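Chapter 4
Choosing a Gripper Kit: The Orusar Starter Package

In June, a small company named Plernlow had to choose a gripper for its packing line. The engineers did not want to buy the hardware first and discover the problems later. They asked for the Orusar kit, which the supplier Hiner offers with a simulation license for 30 days. In this chapter we follow their review, and we learn which points a buyer must check before he signs.

The first exercise in the kit is done with the fingers open over a bare tabletop. The student should become familiar with this view before any part is loaded. 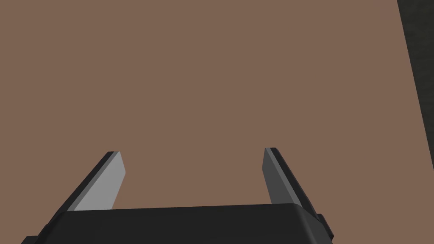
What does the buyer receive with the simulation license?

The license includes the gripper model, 14 prepared tasks and a written guide. The real gripper is ordered separately.

Section 4.1 explains how to read the supplier's data sheet. In Section 4.2 we compare the kit with the Nasution package, which costs less but has a shorter trial period.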